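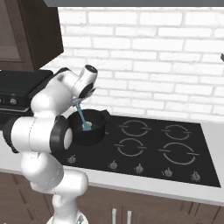 We moved the kitchen tasks in Junberg over to the new planner branch this month. Notes in a thread, mostly for people who use the sim and keep asking what changed.

The old setup planned the arm and the tool separately. The gripper pose got solved first, then the utensil was added as a collision body afterwards. Fine for pick and place, bad for anything that has to go inside a pot.

Flindness now treats the held utensil as the last link. The goal is set at the tip, and the wrist ends up wherever it needs to be. You'll see some odd-looking wrist poses. They are valid.

Pot walls are the hard part. The collision mesh was a single convex hull, so as far as the planner knew the pot was a solid lump. It's now split into 9 pieces with the inside left open. Check your own assets for this before you blame the planner.

Contact margin inside the pot is 2 mm. Outside it stays at 50 mm, and the switch happens when the tip crosses the rim plane. I'd like a smooth blend there but haven't written it yet.

Perception: Herine gives us the pose of the food item in the pot. It's small and the pot is dark, so a view from one side can lose it behind the rim. We hold the last good estimate for two seconds, then stop and ask for a new look.

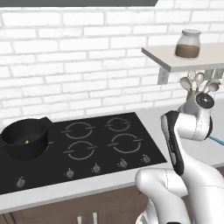

Same kitchen from another angle, pot at far left.

Burner rings and knobs are still just scenery to the planner. The knobs have collision shapes but no joints, so don't file bugs about them not turning.

Replanning runs in the Nijs loop, same as before. If you have a config from June, rename tool_frame to tip_frame or it will quietly fall back to the wrist.

Still to do: the rim blend, a proper grasp slip check, and logging that doesn't fill the disk overnight. Branch merges in July if the tests stay green.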